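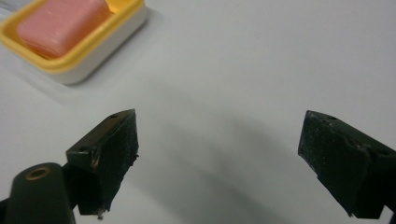 Wrist view, gripper open, soap still in its dish.

Soap dish demonstrations, part 3

2022-01-24

The soap task is the one I keep coming back to. Approach the dish, close on the bar, lift it clear of the rim, put it down on the table, open, retract. A person does it in a couple of seconds without looking. The arm in the Sorneck lab, using a policy trained on my first set of demonstrations, got as far as the rim most of the time and then pushed the whole dish along the table.

I recorded the second set with the hand-held gripper and left the arm out of it. The setup has changed since part 2, so I'll go through it again briefly.

Hardware

The gripper is a Gaete, second revision, with the long fingers. Trigger in the grip, linkage to both fingers, camera mounted behind them and looking forward past the tips. The arm carries the same fingers and the same camera on the same bracket, so a frame from my hand and a frame from the arm should match to within the mounting error. I measured that error once, in July, and have been careful not to bump anything since.

Finger pads are the black textured sheet, glued on. The left one is fraying along the inner edge. I thought about replacing both before recording and decided against it. The arm's pads are in the same condition, and new pads on one side only would give the policy a cleaner edge in training than it gets at run time. The lint on the right pad stays too. I stopped cleaning it after Erzsébet Fülöp pointed out that a cleaned pad was showing up as a visible break between sessions when she scrubbed through the data.

Logging goes through Mulow, which timestamps the camera stream and the trigger encoder together. Camera at 60 fps, encoder faster than that and downsampled. Training runs on Helen, the older of the two machines, and takes a night.

The object

The dish is two parts: a yellow tray with a raised rim and a white base under it. The bar is pink and fills most of the tray. This is the whole difficulty. Two fingers need somewhere to go down beside the bar, and with the bar along the long axis there is a narrow strip of yellow on each side at best. If the fingers come down too wide they land on the rim, and the dish moves.

White dish on white table is also poor for depth estimation. The base has a soft shadow and little else. I considered a colored mat and left the table bare. The arm will meet white tables.

Recording by hand

What I do now, in the order I do it:

Start with the fingers fully open and the dish in the upper left or upper right of the view, never centered. With the dish centered in every first frame, the policy learned to drive straight ahead and did badly whenever it was off to the side.

Hold still for half a second. Mulow uses the still segment to settle the pose estimate.

Approach in one motion. Small corrections near the rim are fine and probably useful. Large ones mean I picked a bad line, and I throw the take away.

Close slowly. The trigger wants to be pulled fast, and a fast pull looks like a step function in the log. The arm's motor can't reproduce that, so the controller smooths it, and the smoothed version closes late.

Lift before moving sideways. I broke this rule a lot in the first set. My wrist rolls slightly as I lift, the bar clips the rim, and I compensate without noticing. The arm copies the roll and doesn't compensate.

Put the bar down, open, back off, hold still again, stop the log.

The set came to 900 takes, recorded over a stretch of evenings I would not like to repeat. Genowefa Zawadzka recorded a share of them. Her approach is lower and flatter than mine, and you can tell whose take it is from the first second of the trajectory. I was worried that mixing two styles would average into something that worked for neither. In the results so far I can't see a cost, though I haven't trained on her takes alone and should.

Between takes

The log doesn't always stop when it should. If I forget the button, the camera goes on recording while I lower the gripper, reach for the dish, stretch, or talk to whoever is there. The tabletop drops out of view and what remains is blurred gray background, a strip of tan wood, and the two fingers, still sharp and still open. The encoder reads the same as it does at the start of a proper take.

A filter on encoder values alone therefore passes these segments. I tried a filter on image sharpness and that was worse: the fingers take up enough of the lower half to keep the score high. Masking the fingers out first helped. What I use at present is the pose estimate, which tilts well outside the working range as soon as I relax my arm. Anything outside the range for longer than a few frames is cut, and the cut is extended backward to the last still segment. 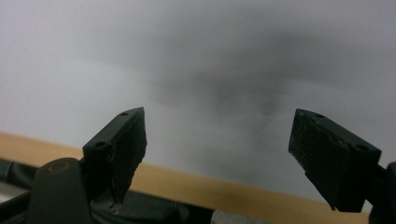
Trimming the set

After the pose filter I looked through what was left by hand, at high speed, on two monitors. Most rejections were for dish contact: finger on rim, dish slides, bar picked up anyway. They count as successes if you only check where the bar ends up, and they are exactly what the first policy had learned.

I kept a small number of them, labeled, for a later experiment on recovery. They are in a separate folder and the training script doesn't read it.

First run

Trained overnight on Helen, tried on the arm the next morning. I gave it 8 starting positions, with the dish in a different place each time, and it cleared the rim without moving the dish in all but 3. Two of those were at the far right of the workspace, where I have few takes – reaching there with the hand-held gripper means leaning over the table, and I evidently avoided it. The other one closed on air in front of the bar. I don't have an explanation for that yet. The timestamps look fine.

Next

More takes on the right side, standing at the other end of the table. Genowefa's takes alone, same number of steps, same seed. A check of the bracket offset, which by now is old enough to be suspect. If the closing-on-air failure shows up again I'll pull the encoder trace and put it in part 4.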